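Tundo household sorting notes, README

Tundo is a written record of living-room sorting and packing. It covers 209 sessions, each logged as a text file with a matching still. The release is dated 29 July 2019 and maintained by Liam Nuttall.

Contents

sessions/ one text file per session
stills/ one still per session
terms.txt the word list used for objects and surfaces

Scope

Sessions deal with what collects on a low table before it is put away or packed: clothing, bags, boxes, tape, scissors and small loose items. Each file names the surface first, then the containers, then whatever lies outside them. Folded clothing in a shopping bag is logged under the bag — garments get their own line only where colour or pattern separates them, as with a red and white striped piece on top of dark red fabric. Printed wording is copied as far as it can be read. 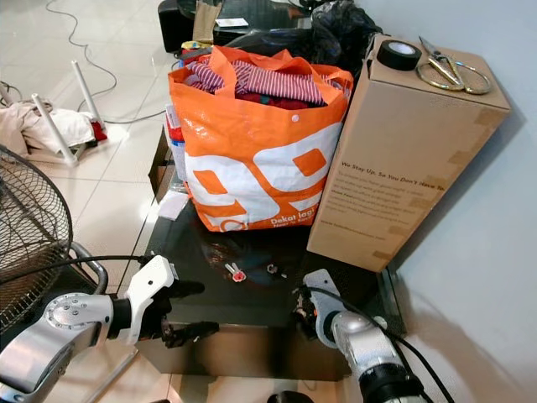
Stougaard objected in review that tape and scissors should be logged as tools wherever they are lying, and that putting them under the box they rest on makes them hard to find later. The rule was changed in version 7. Tools now have a separate line, with the resting place given after a comma.

Known problems

Bags and sacks are not used consistently before session 39. Items too small to name are entered as "small item" plus a colour. Cardboard boxes are logged without contents unless open.

Limits

Text files are capped at 3000 characters. Longer entries are split and carry the same session number.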